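# What the bench asks of us

When the Pirside laboratory of Brivach Materials Testing proposed to automate part of its sample preparation, the case put to staff rested on a single figure. The laboratory handled 220 samples in an ordinary week and expected 300 by February. No one disputed the forecast. The disagreement, which continues, concerns what the change has done to the jobs of the people who were already there.

It is the view of this writer that the proposal was sound and that the consultation was not. Staff were asked whether they would accept robots at the preparation bench. They should have been asked which parts of their work they wished to keep.

Preparation work is easily undervalued. A technician uncaps a cup, draws a measured volume, sets a tube in its rack, records a number and begins again. Described in that manner, it is plainly suited to a machine, and the strain injuries recorded over the years at Pirside give good reason to hand it over. Yet the same technician also notices that a solution is cloudier than the last, that a bag has been sealed carelessly, or that a client has sent the wrong material. None of these observations appeared in the position description, and so none appeared in the project plan prepared with the integrator, Drelton.

Cornel Chiriac, the senior technician on the early shift, put the matter to management in writing. His shift had been given 20 minutes at the end of each day to learn the new equipment. He asked for paid training during regular hours and for the authority to stop a run without first calling a supervisor. The second request was granted within a week. The first took four months, and during that time the learning was done by whoever was prepared to stay behind.

This is a familiar pattern. Capital expenditure is approved in one meeting, while the labour of making it useful is absorbed by people whose hours have already been allotted. The annual report counted 251 hours of operator time against the project. It did not count the time spent rearranging benches, rewriting procedures or cleaning up, and a budget that leaves out such work will favour the machine every time.

Tincuța Onu, who manages the laboratory, has defended the pace of the rollout, and her argument deserves a fair hearing. Delay would have meant contract staff on short terms, with little security and less training. No permanent position has been lost. Two technicians have moved to a higher classification, and the rotation she introduced, known internally as the Ghiță roster after the technician who drafted it, ensures that no one spends a whole shift supervising equipment. These are real gains, and other employers would do well to study them.

They do not settle the question of skill. A junior employee who has never prepared samples by hand will find it difficult to judge when an automated run has gone wrong. The laboratory should therefore keep a share of its preparation manual, on purpose and at its own cost, and should treat that share as training.
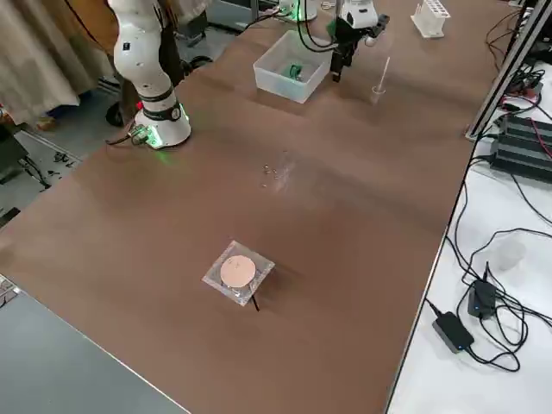 *The preparation bench at Pirside, with droplets of clear liquid on the tabletop between the arms and a bagged copper-coloured disk.*

The condition of a bench remains a human responsibility, whatever is mounted on it. Someone must decide whether a spill matters, where a sample may be set down and who is to be told. Those decisions should be named in the position description, given time on the roster and paid at the appropriate rate. Management has agreed to review the classifications before the next intake. Staff are entitled to see the draft before it is signed, and to have their written comments attached to it.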